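Kindel reorganiza su sala de trabajo con mesas blancas y almacenaje abierto

2021-08-12 – Redacción

El centro de trabajo compartido Kindel ha terminado la reforma interior de su planta baja, una superficie de 209 metros cuadrados destinada a escritura, dibujo y reuniones breves. La intervención, proyectada por el estudio Grolluten, comenzó en March y se ha ejecutado sin cierre completo del local.

El cambio principal afecta al mobiliario. Las mesas antiguas, de alturas distintas, se han retirado y en su lugar hay tableros rectangulares blancos, todos a la misma cota. El almacenaje queda adosado a las paredes, con estanterías de huecos abiertos y armarios con puertas para el material que no se usa a diario. El suministro ha corrido a cargo de Worku en dos entregas.

La responsable del proyecto, Nele De Bruijn, indica que la elección del blanco responde a un criterio de iluminación. «La sala recibe poca luz por la tarde y el suelo es oscuro. Con la superficie clara se localiza antes un rotulador o un bolígrafo, y también se ve antes la tinta que hay que limpiar», explica. Las normas de uso piden dejar los rotuladores tapados y retirar el material personal al acabar cada turno.

El aforo pasa a 54 plazas. Las sillas son blancas, con cojín gris desmontable, y se recogen contra el canto de la mesa para mantener libre el paso.
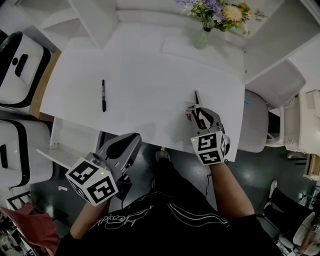

Una de las mesas de la planta baja, con un rotulador negro sobre el tablero y un jarrón de flores al fondo.

El presupuesto no incluye la sala de archivo – pendiente de una segunda fase – ni la renovación de las taquillas, que se ha encargado a Hurkinitz. Esa parte de la obra durará cerca de nueve semanas. Entretanto, las reservas de mesa se gestionan en recepción, con un máximo de dos turnos por persona y día.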